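Hand filler

A hand filler is a small one-piece plastic utensil with an open bowl at one end and a long straight handle at the other. The name covers both handled funnels, which have a spout under the bowl, and handled scoops, which do not. In stores the two are often sold under the same label, and many households use the words interchangeably. Hand fillers are used for moving dry goods such as rice, sugar, salt and flour from a bag into a jar, and for pouring small amounts of liquid. They are also common in children's play, at sand and water tables and next to building blocks.

Handle

The handle is the longest part of the utensil. On most models it is slender and stiff, and it is molded together with the bowl, so there is no joint to work loose. A smooth shaft is cheap to make but turns easily in a damp hand. Many makers therefore mold a short run of small raised ridges into it, and the rest of the shaft stays smooth. Bright colors are usual, red above all, and the surface may be either glossy or matte. A plain red shaft with one ridged section shows up well on a white table, even in poor light and among darker things such as deep green blocks.

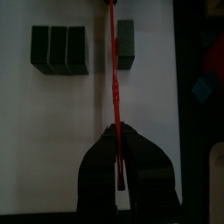 Arnout Kuipers has written that the ridges do less for the grip than most people think, and that their real use is as a stop for the thumb, so that the hand goes back to the same place each time. Mélanie Sandhu disagrees. In her view a thumb stop belongs closer to the bowl, where the weight is, and ridges in the middle of the shaft help mainly when the bowl is full and the wrist has to turn slowly. Both positions appear in buying guides, and makers have not settled on one placement.

The free end usually carries a ring. The ring lets the utensil hang from a hook, and it can be held with two fingers while the other hand steadies the bowl. Older models had a solid end with a drilled hole, which tended to crack.

Bowl and spout

The bowl of a handled funnel is wide and cone-shaped. A narrow spout leads straight down from the bottom of it, at a right angle to the handle, which keeps the hand off to the side and out of the way of whatever is being poured. The spout should be narrower than the neck of the container with some room to spare. If it fits too tightly, air can't get out and the liquid stops or bubbles back up — a common complaint with bottles.

The bowl of a handled scoop is deep and open, closer in shape to a dustpan. It picks up more in one motion than a funnel can hold, but it has to be tipped to empty, and fine powder tends to spill over the side. Kitchen sizes are usually given by volume. The Brunby range, for instance, is sold in 50 ml and 200 ml bowls, both on the same 30 cm handle.

A long handle with a full bowl is front-heavy. Two hands, one at the ring and one at the rim, give the best control, and this is how the utensil is normally held over a small target.
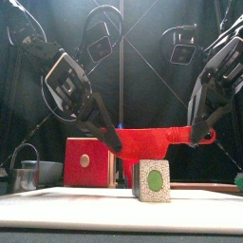 Use in play

Hand fillers entered the toy trade as cheap additions to sand sets. They are now sold with blocks, cubes and boxes as well, and children use them for purposes the makers did not plan: as a crane, a bridge between two stacks, a hammer, or a pole to knock down a tower. The Cimov play set was among the first to include a handled filler with its blocks. An early version of the set had 278 pieces and was later cut back, as parents found it hard to store.

Teachers value the utensil for a different reason. Holding a long object level while something is in the far end takes practice, and a child who spills can see at once which way the bowl was tilted. The usual order is to begin with large dry material such as beans, then go on to sand, and leave water for last. Bright, plain pieces 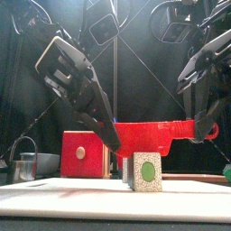
are preferred for this work, as they are easy to find again once they have been buried or pushed aside. Light material in a light-colored bowl is hard to judge by eye, so a red or blue bowl is a common choice for salt and sand.

The long shaft is sometimes used by itself in balancing games. The child holds the utensil upright and tries to keep it straight, first with the whole hand and later with two fingers. Two fingers are enough if they are placed low and level with each other,

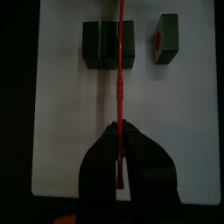 and the grip should be loose enough that the shaft can find its own vertical. Squeezing harder usually makes it lean. Christodoulou handles are thicker at one end and are often picked for this game, while the thinner Raltach type is easier for small hands to close around.

Care

Most hand fillers can be washed in warm water with ordinary dish soap. The grooves between ridges collect flour and sugar and need a brush. Spouts should be rinsed from the narrow end. High heat may warp a long thin handle, and a warped one will no longer lie flat in a drawer, though it can still be hung by the ring.

Red plastic fades if it is left in the sun, and sets kept outdoors from spring through August often come back in noticeably different shades. Fading alone doesn't mean the utensil has to be replaced. A split at the base of the spout or a white stress line where the handle meets the bowl does, at least for kitchen use. Utensils that have been used with sand should be kept out of the kitchen, as fine scratches in the bowl hold grit.

See also

Canning funnel
Flour scoop
Ladle
Sand table

Page last revised January 29, 2026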